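Skulum Garment Handling Set: README and collection rules

Version 3

Welcome! If you are reading this file you are probably about to record with hand-held grippers, or about to train on what other people recorded. Either way, please read the rules before you touch the data. They are short, they came out of a lot of arguing, and we are really happy with where they ended up.

What is in the set

The set holds 2090 episodes of folding, turning and laying out clothes in ordinary homes. Each episode is one garment, start to finish, worked by one person with two hand-held grippers. All of it was done on real furniture in real rooms, with the bedding and the clutter left as the household keeps them. We love this about the set! A shirt on a patterned blanket is a much harder thing to learn from than a shirt on a gray table, and that is the work a home robot will have to do.

Files

episodes/ one folder per episode, numbered in recording order
splits/ train and test lists, plus the held-out list of 216 episodes
notes/ remarks from the recorder, plain text, one file per home
rules/ this document and the older versions

The held-out homes never appear in train. If you make your own split, split by home and never by episode. We got this wrong in version 1 and the scores looked wonderful, right up to the moment we tried a new bedroom.

Who does what

Skulum keeps the rules and publishes the set. Tondirau looks after the grippers and the calibration sheets. Dubey handles consent forms and requests to remove data. Edmont is the name of the checking script, and it is fussier than any of us (this is a compliment).

Rules for the home

Get written consent from every adult who lives there before any equipment comes through the door. A spoken yes on the day does not count.

Walk through the room with the householder first. Letters, medicine, family photos and open screens go out of the room or into a drawer, and the householder decides what moves. Leave everything else alone. Please don't tidy! A bag on a desk or a stack of bedding at the end of the bed is welcome in the data.

Anyone can stop a session at any time and doesn't have to say why. Episodes already recorded that day are held until the person says keep or delete.

Rules for recording

1. Check both grippers before the first episode. Open and close each one slowly and look at the pivot pins. A pin that has worked loose will nip fabric, and your fingers too. If one feels rough, put the tool aside and write to Tondirau.

2. Wipe the finger pads with a dry cloth. Lint builds up on them faster than you would think, and dark clothes show every bit of it.

3. Set the exposure with the curtains as they will be during the work. Windows may go fully white. The garment may not go fully black: you should still be able to make out its creases and edges. Black clothes beside a bright window are the classic trouble spot, so give them an extra look.

4. Keep the garment in view of at least one gripper camera through the whole episode. Hands and sleeves are fine. Faces are not, including faces in mirrors.

5. Hold before you shift. One gripper pins a corner while the other is free to come in for the next fold. Pinch near the end of the cloth, close the fingers fully, and let the second tool approach with a clear gap between its fingers.

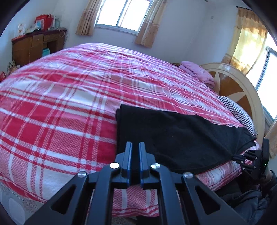 6. Stop at 90 seconds. If the fold isn't done by then, end the episode, mark it unfinished and start a fresh one. Unfinished episodes stay in the set and are very useful, so don't throw them away.

7. Never redo a fold to make it prettier. Slips, second tries and crooked hems are part of how people fold, and a model that has only seen perfect folds has no idea what to do with a bad one.

8. Write your note before leaving the home. Type of garment, which surface, anything odd. Two lines will do.

Checks before upload

Run Edmont on the whole folder. It looks for dropped video, grippers out of sync and missing notes. A warning can be uploaded with a comment. An error can't, even if you are certain the script is wrong (tell us, it sometimes is!).

Then watch one episode in full at normal speed, with your eyes on the background.

Known limits

Beds are the most common surface by far, and tables and floors are thin. Most garments are adult sizes. Grip force is not recorded. Light is mostly daylight, so expect trouble if you test in the evening.

Removal requests

Households can have their episodes taken out at any time through Dubey. When that happens we publish a new list of valid episodes. Please update your copy, and delete the old files from your backups as well.

Last changed 24 September 2023. The next version will add rules for hanging clothes, and drafts are very welcome.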